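Sonda list » Hand-held grippers » Thread: pads, screws and the drifting jaw

Re: Jaw closes off center after pad change

Somebody on the list wrote in May 2021:

> I swapped both blue pads on one of our hand-held grippers and now the
> jaw meets left of center. Width reads fine when it's shut. I tightened
> every pivot screw I could find and it got worse, kind of sticky at the
> wide end. Do I need new linkages? Also, how often do you all redo the
> pads when you're working with clothes all day?

Hi all,

Don't order linkages yet! I did exactly the same thing to one of the Makori pair last September and it was the screws. If you crank them all down, one arm drags and the other one doesn't, and the jaw wanders over to one side. Back them all off until the fingers swing freely, then bring each one up a little at a time, left, right, left, right, opening and closing as you go. I stop as soon as the side play is gone. A tiny drop of the weak threadlocker after that, never the strong stuff (ask me how I know).

Then the pads. Wipe the old glue off the finger completely — I missed a ridge of it once and that pad sat proud for 2 weeks before I caught on. Press the new pad on, close the jaw on a strip of paper and tug. If it slides out easier on one side, peel that pad and seat it again.

For clothes I brush the pads every 20 folds with a dry toothbrush. Black cotton is the worst for lint. I change them when the ridges start to go smooth, and I always change both.

My check after any work on a gripper is boring: zero the width, 5 slow open-and-close passes, then a black garment on the bed with the striped sheet. If a finger is dragging, I feel it on the fabric long before the Momus log says anything.
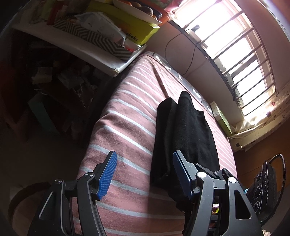
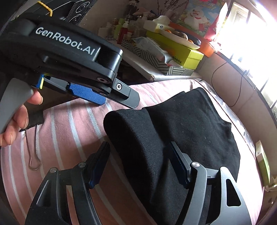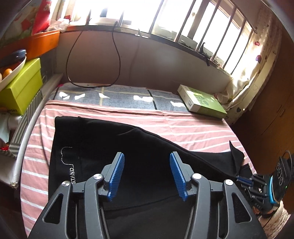

About your sticky wide end, look at the cable too. On mine it was tied down too short behind the grip and tugged whenever I opened the jaw all the way. I gave it more slack and re-zeroed, and that was most of the problem gone.

The Nonico sheet says to redo the zero after a pad change and I'd go further — do it after touching any screw at all. Takes me 7 minutes with both grippers, coffee included.

Which threadlocker are you using, by the way? Mine's nearly out and the shop here only has the strong one.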